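Gradar 2 is out, and I get to tell you about it

February 9, 2023

Hi all, Torunn Aasen here, lead developer at Plusex. I was told a press release should sound like a press release, but I've spent two years on this thing and I'd like to just talk about it, so here goes.

Today we're releasing Gradar 2, the new version of our code checker for Python and JavaScript projects. If you've never used it, Gradar reads through your code before you merge and points out the stuff you'd rather hear from a program than from a coworker (unused imports, functions that swallow errors, that one variable called "temp3"). The first version did this pretty well, but it was slow, and on big projects it was really slow. I know, because you wrote to us. A lot!

So we rewrote the core. Agathe Delaunay took the old parser apart last June and put together a new one that only looks at the files you've changed and whatever depends on them. On our own main codebase, which has 1516 files, a normal check now finishes before I've switched windows. A full scan still takes a while on the first run, so go get a coffee for that one.

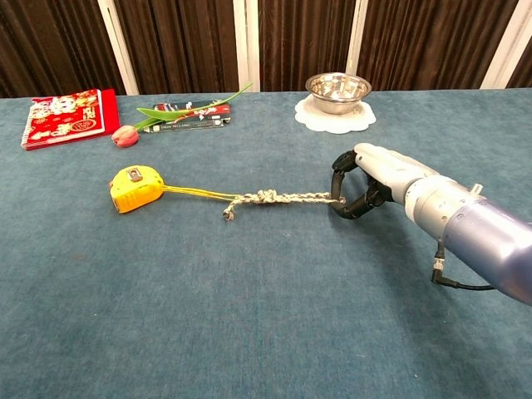
The other big piece is shared rules. You can now keep one set of rules for your whole team and pull it into every project with a single line in the config file. Munther Qaisi built this part after getting tired of copying the same settings file from place to place, and it handles overrides too, so your older projects don't light up red on day one.

We ran the beta with some 200 developers, and their bug reports were great. One of our testers, Faustine Pruvost at Gatix, had this to say: "We turned it on for one team and the other teams started asking for it. I've stopped arguing about tabs in code review, and I don't miss it."

Gradar 2 is a free update for everyone with a current license. New users get the full version to try for 7 days, no card needed. It runs on Windows, Mac and Linux, and your old config files will still load, though you'll see a warning for a couple of settings we've renamed.

Plugins for the bigger editors are coming next. I'm not going to promise a date, I've learned that lesson!

Press questions, review copies and interview requests can go to Blandine Lacroix in the Plusex press office. Bug reports go to me and the team through the tracker, same as always.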